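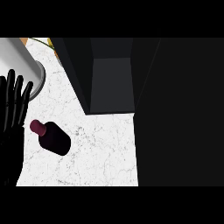
The first time I watched the Milis hand miss a bottle, I laughed. It closed its fingers on nothing, lifted nothing, carried nothing across the counter with real care, and then reported a successful pick. By the end of that afternoon I had seen it do the same thing so many times that I'd stopped laughing and started taking notes.

I was visiting Kariuki, a small outfit in Zumcombe that teaches robot hands to do kitchen and bathroom chores. Most of the teaching happens in simulation, so what you watch on the big monitor is a rendered marble countertop, a few household things scattered on it, and a glossy black hand coming in from the side. No glass breaks in there, and if a run goes badly you reset the scene and have your coffee while it loads.

The fault I came to hear about started in there and got out. The team had run the same tidying task 3000 times in the simulator, and the numbers looked great. Then they moved the software onto a real arm, put real bottles on a real counter, and on the 11th try the thing swept a bottle of cough syrup clean off the edge. It hit the floor a few feet from somebody's sneakers. Nobody was hurt, but the floor was sticky for a week (I can vouch for that, my shoes made the noise).

So what happened? It took them most of November to find out. The simulator gets its grip sensing from a package called Flovum, and Flovum had been reading contact a hair too early. The fingers only had to get close to an object for the software to decide they were touching it. With a bottle standing up, the hand was usually moving fast enough to close the gap anyway, and you'd never notice. With a bottle lying on its side, it stopped short, called it good and moved on to the lift.

Here's the part that made my stomach drop a little. The success score came from that same contact reading. Out of 300 saved runs they went back and watched with their own eyes, 107 had been marked as good grasps when the hand was holding air. The score was grading itself! I asked whether anyone had looked at the replays before the move to the real arm, and there was some shuffling of feet. They'd looked at a handful. The handful were fine.

And the sweep? That was the recovery move. On the real arm the fingertip pads work properly, so the hand reached, stopped short, felt nothing and went into a routine it had almost never used in simulation — a wide sideways search, at full speed, with the fingers half open. I've searched for my glasses on the nightstand the same way, with similar results.

The fixes are pretty plain. Success now depends on the object's height after the lift, measured separately from touch. The search move runs at a crawl. There's a tape line on the lab floor, and when the arm has power you stand behind it, visitors included. Somebody also has to watch a batch of replays before any new version goes near the hardware, and sign a sheet saying they did.

I sat in on one of those viewing sessions before I left. It's dull work, bottle after bottle, and the person next to me was eating pretzels straight through it. Twice she stopped chewing, backed the replay up and wrote down a number.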